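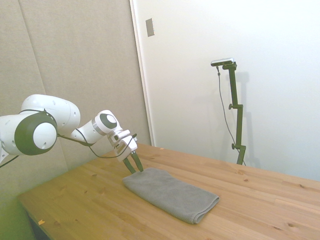 Arm over the folded towel, camera stand at the back of the table.

tonora_k
Writing up cell rules for our shop in Drernthorpe. Do you log a cable check every shift? The one under the forearm sags a bit and I want it in the checklist.

flelier2
Every shift, and again after any tool change. Put the camera clamp knobs on the same sheet.

benchrat15
Every shift is overkill for towel folding. We do Tuesdays only.

flelier2
A snagged cable doesn't care what you're folding. Ours gets clipped every 15 cm.

benchrat15
Fine, but people tick boxes without looking if the list is long. Keep it to 4 items.

tonora_k
Going with 4 items per shift, full check on Tuesday. Loose scraps come off the table before start. Draft goes up in August.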